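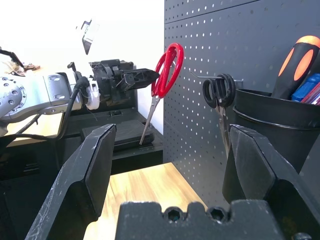 Bench two, seen from the wrist of the near arm: red-handled scissors in the far gripper, black-handled pair on the hook.

Bramwell Shared Workshop mailing list
Subject: Re: Two-arm bench, tool return and next steps
From: Joanne Wainwright
Time: 4:19 pm

Dear members,

Thank you to Keerthana Thevar for her message, the relevant part of which is quoted below. I am replying to the full list as the matter affects everyone who books bench two.

> Keerthana Thevar wrote:
>
> The far arm can now carry scissors by the handles, but the return to
> the pegboard is still unreliable. In my last set of 19 attempts, it
> hung them on the hook 7 times. Most of the misses were to the left of
> the hook. I would like to know whether the group prefers that I keep
> working on the approach path or fit a longer hook. I would also ask
> that people stop moving the tool holder, as I have to record its
> position again each time.

The build group has considered both options and asks that work on the approach path continue for the present. A longer hook may well improve the result, but it would project further over the bench, and other members use that pegboard for hand tools. If the figures have not improved by the end of March, the group will look at the hook again and will meet the cost of the part from the Bendlow grant.

The following arrangements apply to bench two from now on.

The tool holder with the orange and black screwdriver is to remain against the pegboard. Members may take tools from it, but the holder itself should not be shifted. Keerthana will mark its position on the tabletop with tape.

Scissors are to be carried with the blades pointing down. No member is to reach between the two arms while either is powered, including to retrieve a dropped tool. Press the stop button first and wait for the arms to settle.

The cable on the far arm must be checked before each booking to confirm that it hangs clear of the joints. Please enter the check in the bench log with your initials.

Wear on the gripper fingers has also been raised. The near pair are scuffed on their faces. The group regards this as cosmetic and does not propose to replace them. A spare pair is held in the Tulport cabinet, and requests for it should come to me.

Finally, the Brutden group has asked to see the bench working before it commits to a similar build in its own garage. I have offered an evening visit at 7 pm, subject to Keerthana's agreement. Members who wish to attend should reply to me directly and not to the list.

Comments on the approach path, particularly from anyone who has dealt with the same drift to the left, may be sent to the list in the usual way.

Yours sincerely,

Joanne Wainwright
Bench Coordinator
Bramwell Shared Workshop

Search this list Enter keywords Go

Contact the list owner | Copyright Bramwell Shared Workshop | Back to top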